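Trying Out the Istano Task Board Kit
Student project report, Automation Studio
Team: Mekdes Chala, Iraís Varela, Heriberto Zamudio
Supervisor: Tonantzin Carrillo

Why we picked this kit

When our group sat down in March to choose a topic, we had a long list of grand ideas and not nearly enough bench hours for any of them. Tonantzin very kindly steered us toward something smaller. Our program was already thinking of buying the Istano starter kit for the first-year labs, and she asked whether we would like to be the ones to put it through its paces and write up what we found. We said yes before she had finished her tea!

The kit comes as a pair of gripper fingers, a wrist camera bracket, and a licence for the Avance teaching software. At $1148 it is a fair chunk of a small lab's budget, so we tried to judge it the way a careful buyer would, and to favour plain observations over clever ones.

The slider task

Most of our time went into the slider exercise. The fingers have to come in low over the board, close on a small white knob and move it along its slot. It looks like child's play until you try to program it, and Heriberto lost a whole afternoon to the angle of approach alone (he has asked me to mention that he got there in the end).
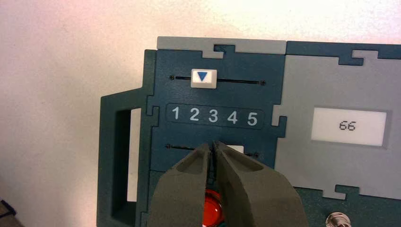 Fingers at the lower slot, with the upper slider's blue arrow between 2 and 3.

We ran the exercise 100 times over the term and logged 68 clean runs. Nearly all of the others came down to the fingers closing a touch early and nudging the knob sideways. Iraís rewrote the closing step twice, and the second version behaved much better, though we ran out of bench time before we could repeat the full set with it.

Grip and camera view

The fingers were the part of the kit we grew fondest of. They are chunky things with hollowed recesses, and each has a bumpy grip pad on its inner face. The wrist view keeps both tips in sight while you line up on the board, and that helped us more than any of the software's built-in guides. Our one grumble is that the fingers fill a good deal of the lower picture – you learn to plan your approach with that in mind.
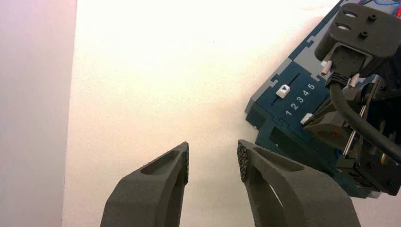

What we would tell a buyer

We would recommend the kit for a supervised lab, with a couple of small cautions. The Avance manual is cheerful but thin, and it took us 7 sessions to feel at home with the calibration page. We would also order a spare set of grip pads at the start of term. Our run log and Iraís's revised closing step are in the shared project folder, and next term's group is very welcome to both.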